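**Aprendizagem por demonstração — notas da aula 4**

Bem-vindos de volta! Na aula passada ficámos pela parte teórica, e prometi que hoje púnhamos finalmente as mãos na massa. Vamos falar da recolha de exemplos para o projeto Nerkell, e escolhi de propósito a tarefa da casa de banho, que toda a gente acha simples até ter de a ensinar a uma máquina.

## 1. Antes de gravar

Cada grupo fica com 200 episódios. Parecem muitos, eu sei, mas divididos por 8 sessões fazem-se bem. Comecem sempre por ver o que a câmara da cabeça alcança: a sanita, com o tampo levantado, e o suporte do piaçaba no chão, mesmo ao lado. Reparem que é branco sobre branco em quase tudo — a louça, o cabo, o interior do suporte — e que as cerdas escuras são o melhor ponto de referência.
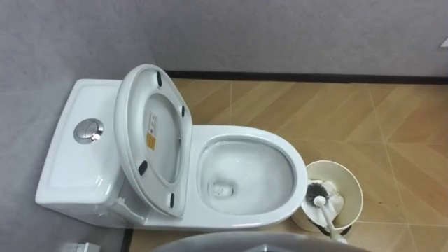 ## 2. O que anotar em cada episódio

- O ponto de partida: tampo levantado ou baixado, posição do suporte e orientação do cabo.
- O que está dentro do suporte além do piaçaba. Um pano ou papel branco amarrotado junto às cerdas muda bastante o aspeto do objeto, e convém que fique escrito.

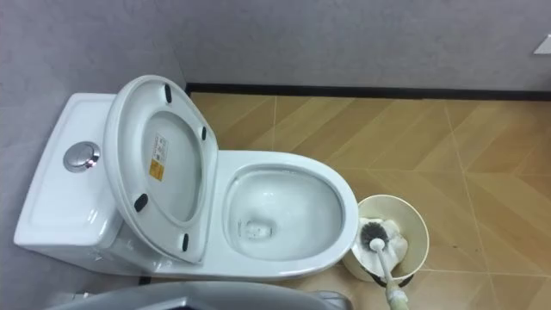 - O momento em que começa cada fase (aproximar, agarrar, levantar, escovar, pousar). Usem os nomes da folha Stokdale, por favor, com a mesma grafia!
- As tentativas falhadas, que também se guardam, com a etiqueta própria.

## 3. Para a próxima aula

Leiam o capítulo Okafor sobre variação entre demonstrações e tragam uma dúvida — uma chega, mas que seja mesmo vossa. O conjunto Daltadlow, com 2,830 episódios já anotados, está na pasta da disciplina para irem comparando critérios.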